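소매 포장의 단위 표시는 왜 바닥면적 기준이어야 하는가

창고 임대 계약서에 적힌 면적과 실제로 물건을 놓을 수 있는 면적은 다르다. 이 차이를 계약 당사자 대부분이 알고 있고, 대부분이 문제 삼지 않는다. 필자는 소형 물류 공간의 배치 설계를 오래 맡아 왔는데, 최근 몇 년 사이 이 관행이 소규모 사업자에게 불리한 쪽으로 굳어졌다고 본다. 제목에 소매 포장이라고 쓴 것은 같은 문제가 창고 바닥에서 시작해 선반, 상자, 낱개 포장까지 그대로 내려오기 때문이다. 이 글의 주장은 간단하다. 보관 용기와 보관 공간의 규격은 부피가 아니라 바닥면적과 유효 높이로 나누어 표시해야 하며, 표시의 기준점은 바깥 치수가 아닌 안쪽 바닥이어야 한다.

먼저 용어를 정리한다. 이 글에서 외곽 치수는 용기의 가장 튀어나온 부분을 잇는 직육면체의 치수를 말한다. 손잡이, 테두리, 적층용 돌기가 모두 포함된다. 내측 상단 치수는 용기 입구의 안쪽 치수다. 내측 바닥 치수는 모서리의 곡면이 시작되기 전까지의 평평한 부분만을 잰 값이다. 유효 높이는 위에 다른 용기를 쌓았을 때 남는 내부 높이다. 네 값은 모두 다르고, 시중의 상품 설명에는 보통 첫 번째 값과 리터로 표시한 용량만 나온다.

용량 표시가 쓸모없다는 말은 아니다. 곡물이나 액체처럼 용기의 모양을 따라가는 내용물이라면 리터가 가장 정확한 단위다. 문제는 형태가 정해진 물건을 담을 때 생긴다. 상자에 든 부품, 책, 접은 의류, 병에 든 식품은 평평한 바닥을 필요로 한다. 벽이 비스듬한 용기에서는 입구에 들어가는 상자가 바닥까지 내려가지 않는다. 중간에서 걸리고, 그 아래는 빈 공간으로 남는다. 리터 표시는 이 빈 공간까지 합산한 숫자다.

벽을 비스듬하게 만드는 데에는 이유가 있다. 사출 성형에서는 제품을 금형에서 빼내기 위한 빼기 구배가 필요하고, 빈 용기를 겹쳐 운송하려면 구배가 더 커야 한다. 겹침 운송은 빈 용기의 물류비를 크게 낮춘다. 그러나 이때 줄어드는 비용은 제조사와 유통사의 비용이고, 잃어버린 바닥은 사용자의 손실이다. 이득과 손실이 서로 다른 곳에 기록되는 동안에는 어느 쪽도 이 둘을 비교할 동기가 없다. 규격 표시가 필요한 이유는 여기에 있다.

실제 설계에서 겪은 일을 하나 적는다. 오드햄(Odham)이라는 이름의 공동 보관 시설을 개조할 때의 일이다. 입주 업체들은 같은 계열의 적층형 용기를 쓰고 있었고, 시설 측은 선반 한 칸에 들어가는 용기 수를 외곽 치수로 계산해 임대료를 정했다. 계산 자체는 틀리지 않았다. 선반에는 계산한 만큼의 용기가 들어갔다. 그런데 입주 업체가 낸 돈은 용기를 놓는 대가였고, 업체가 원한 것은 물건을 놓는 일이었다. 우리는 용기의 바닥을 전부 다시 쟀다. 납작한 상자 제품을 취급하는 업체의 경우 바닥에 상자 두 줄이 들어가야 하는데, 한쪽 변이 18밀리미터 모자라 한 줄만 들어가는 용기가 대부분이었다. 외곽 치수만 보면 두 줄이 넉넉히 들어가는 제품이었다.

18밀리미터는 작은 값이다. 하지만 정형 물품의 보관에서 부족분은 연속적으로 작용하지 않는다. 바닥이 조금 줄면 적재량도 조금 주는 것이 아니라, 어느 지점까지는 변화가 없다가 한 줄이 통째로 빠진다. 담당자는 이 경계가 어디인지 알아야 주문을 할 수 있는데, 공개된 자료로는 알 길이 없다. 견본을 사서 재는 수밖에 없고, 견본과 본품의 로트가 다르면 그마저 어긋난다.

이에 대한 업계의 답은 대체로 두 가지다. 하나는 내측 치수를 요청하면 제공한다는 답이다. 필자도 여러 차례 요청해 보았다. 받은 자료의 상당수는 내측 상단 치수였고, 그 사실이 자료 안에 적혀 있지 않은 경우가 많았다. 푸(Pugh) 계열의 도면에는 입구 치수와 바닥 치수가 함께 적혀 있었으나 모서리 반경이 빠져 있었다. 모서리 반경이 크면 평평한 바닥은 표시된 값보다 더 작다. 직각 모서리를 가진 상자를 둥근 모서리에 밀어 넣으면 상자가 안쪽으로 밀려나고, 밀려난 거리는 변마다 더해진다.

다른 하나는 표준이 이미 있다는 답이다. 운송용 용기의 외곽 치수를 팔레트의 분할 치수에 맞추는 체계는 널리 쓰이고 있으며, 그 효용을 부정할 사람은 없다. 그러나 이것은 용기와 팔레트 사이의 약속이다. 용기와 내용물 사이에는 같은 수준의 약속이 없다. 외곽 치수가 같다는 이유로 교체 구매한 용기의 바닥이 기존 제품보다 작은 일은 흔하다. 구매 부서의 품목표에는 두 제품이 같은 줄에 올라간다.

임대 공간으로 시야를 옮기면 구조는 더 분명해진다. 발리츠(Walitz) 구역의 소형 창고들은 한 동의 표시 면적이 145제곱미터다. 이 값은 벽체 중심선을 기준으로 한다. 기둥, 소화전 앞의 비움 구간, 문이 열리는 반경, 분전반 앞의 작업 공간을 빼면 선반을 세울 수 있는 바닥이 남는데, 우리가 측량한 동에서는 거기서 26제곱미터를 더 통로로 떼어 놓아야 했다. 통로는 낭비가 아니다. 통로가 없으면 선반에 접근할 수 없다. 다만 통로로 쓸 수밖에 없는 바닥과 선반을 놓을 수 있는 바닥이 계약서에서 같은 단가로 묶이는 것은 별개의 문제다. 기둥 위치가 나쁜 동은 통로가 더 길어지는데, 단가는 기둥 위치를 반영하지 않는다.

임대인의 입장도 검토할 필요가 있다. 임차인마다 선반의 깊이와 장비의 회전 반경이 다르므로, 유효 면적을 임대인이 미리 확정할 수 없다는 반론이 있다. 타당한 지적이다. 그래서 필자는 유효 면적의 단일 값을 계약서에 적자고 주장하지 않는다. 필요한 것은 고정 요소의 위치를 표시한 평면도와, 고정 요소를 제외한 순바닥의 값이다. 기둥과 소화 설비와 문의 위치는 임차인에 따라 달라지지 않는다. 이 값이 공개되면 통로 계산은 임차인이 자기 조건으로 할 수 있다. 현재는 그 출발점이 되는 숫자가 없다.

비용에 관한 반론도 있다. 모든 품목의 바닥 치수를 다시 재고 표시를 바꾸는 일은 작은 제조사에 부담이 된다는 것이다. 두디부스(Dudivus)의 품목 목록에는 용기와 부속품을 합해 3,230개 항목이 올라 있다. 이 정도의 목록을 수작업으로 갱신하는 일은 분명 가볍지 않다. 그러나 바닥 치수는 새로 만들어야 하는 정보가 아니다. 금형 도면에 이미 들어 있다. 도면의 값을 제품 정보로 옮기는 절차가 없을 뿐이며, 절차는 신제품부터 적용하고 기존 품목은 재생산 시점에 맞추면 된다. 색상만 다른 항목은 금형을 공유하므로 실제로 확인해야 할 대상은 목록의 길이보다 훨씬 짧다.

공차 문제는 조금 더 까다롭다. 폴리프로필렌 용기는 성형 후 수축하고, 넓은 바닥은 가운데가 들리거나 처진다. 평평한 바닥이라고 해도 완전한 평면이 아니며, 하중이 걸리면 다시 변한다. 표시값을 공칭 치수로 할 것인지 보증 최솟값으로 할 것인지에 따라 의미가 달라진다. 필자는 최솟값 쪽을 지지한다. 사용자가 알아야 하는 것은 평균적인 용기의 바닥이 아니라, 받은 용기 가운데 가장 작은 것에도 상자가 들어가는지의 여부다. 제조사로서는 숫자가 작아 보이는 것이 달갑지 않겠지만, 모두가 같은 기준을 쓰면 불리할 것이 없다.

측정 방법도 함께 정해야 한다. 줄자로 벽과 벽 사이를 재면 재는 높이에 따라 값이 달라진다. 가장 단순한 방법은 직각 모서리를 가진 판형 게이지를 넣어 바닥에 완전히 닿는 최대 크기를 찾는 것이다. 게이지가 바닥에 닿는다는 조건 안에 구배, 모서리 반경, 바닥 리브의 영향이 모두 들어간다. 계산식으로 보정하는 것보다 오차의 원인이 적고, 현장에서 재현하기도 쉽다. 게이지가 없으면 두꺼운 판지를 잘라 써도 비교 목적에는 충분하다. 다만 휘는 재질은 모서리 곡면을 타고 올라가므로 피해야 한다.

유효 높이의 측정은 적층 상태에서 해야 한다. 빈 용기의 깊이를 재서 적어 놓은 자료가 많은데, 위에 쌓은 용기의 바닥이 아래 용기 안으로 얼마나 내려오는지가 빠져 있다. 적층 돌기가 깊을수록 쌓은 상태는 안정적이고 쓸 수 있는 높이는 줄어든다. 안정성과 높이 사이의 이런 교환은 사용자가 선택할 문제다. 바닥과 높이를 나누어 적으면 선택이 가능하고, 리터 하나로 합쳐 놓으면 가능하지 않다.

작업대 위에서도 계산은 같다. 용기 여러 개와 트레이를 한 상판에 올리는 배치에서는 용기 사이의 틈이 문제가 된다. 테두리가 바깥으로 벌어진 용기는 테두리끼리 먼저 만나고, 아래쪽 바닥 사이에는 쓸 수 없는 띠가 생긴다. 상판의 면적에서 용기의 외곽 면적을 빼면 남는 바닥이 나오지만, 그 값이 한 덩어리인지 좁은 띠의 합인지는 뺄셈으로 알 수 없다. 좁은 띠의 합은 면적표에서는 여유로 나타나고 작업자에게는 여유가 되지 못한다. 트레이에 깔개를 쓰는 경우에는 깔개의 크기를 입구가 아닌 바닥에 맞추어 재단해야 가장자리가 들리지 않는다.
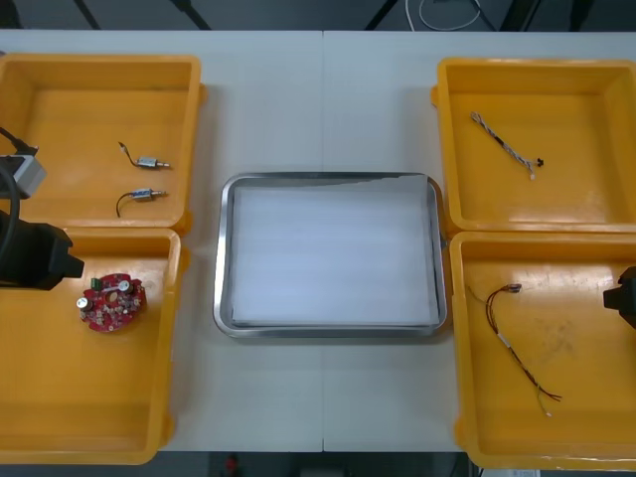
지난 12월에 이 글의 초고를 돌렸을 때 발리츠 쪽에서 온 답은 요지가 분명했다. 바닥 치수를 표시해도 구매자는 결국 가격과 리터만 볼 것이고, 숫자가 늘어나면 오히려 입구 치수와 바닥 치수를 혼동한 반품이 많아지리라는 것이었다. 표시를 늘리기 전에 표시의 이름부터 통일하지 않으면 현장에서는 지금보다 나빠질 수 있다는 말도 덧붙였다. 같은 답에는, 유효 면적을 둘러싼 분쟁은 숫자가 없어서가 아니라 숫자를 읽는 사람이 계약 자리에 없어서 생긴다는 지적도 있었다.

앞의 지적은 대부분 받아들인다. 이름의 통일은 표시의 확대보다 먼저여야 한다. 이 글의 첫머리에 네 가지 용어를 따로 정의한 것도 그 답을 받은 뒤의 일이다. 내측 치수라는 말을 단독으로 쓰지 못하게 하고, 상단인지 바닥인지를 반드시 붙이게 하는 것만으로도 혼동의 상당 부분은 사라진다. 이것은 금형도 품목표도 바꾸지 않고 할 수 있는 일이다.

뒤의 지적에는 동의하기 어렵다. 계약 자리에 배치 담당자가 없는 것은 사실이다. 그러나 담당자가 있어도 순바닥의 값이 없으면 할 수 있는 말이 없다. 필자가 참석한 협상에서는 실측 전까지 판단을 보류하겠다고 말하는 것이 전부였고, 실측은 계약 이후에야 허용되었다. 읽을 숫자가 먼저 있어야 읽을 사람을 부를 이유도 생긴다.

구매자가 가격과 리터만 본다는 예측에 대해서도 한 가지를 적어 둔다. 지금까지 비교할 수 있는 값이 그 둘뿐이었으므로, 현재의 구매 습관을 표시 제도가 바뀐 뒤의 습관으로 그대로 연장할 수는 없다. 오드햄에서는 선반 라벨에 바닥 치수를 적은 뒤 입주 업체의 문의 내용이 달라졌다. 용기가 몇 개 들어가느냐는 질문 대신, 자사 상자를 어느 방향으로 놓아야 하느냐는 질문이 들어왔다. 한 시설의 경험이므로 일반화하지는 않겠다.

남은 과제는 낱개 포장이다. 포장 설계자가 용기의 바닥 치수를 모르면 상자의 변 길이를 용기에 맞출 수 없고, 선반에서 생긴 손실은 상자 단계에서 한 번 더 생긴다. 순서로 보면 용기 제조사가 바닥 치수의 최솟값을 공개하고, 포장 설계자가 그 값을 분할해 상자의 변을 정하고, 창고의 순바닥 표시가 뒤따르는 것이 맞다. 창고 쪽은 이해관계자가 많아 시간이 걸린다. 용기 쪽은 도면의 값을 옮겨 적는 일부터 시작할 수 있고, 필자는 다음 개조 건부터 바닥 치수가 적히지 않은 견적서는 반려할 생각이다.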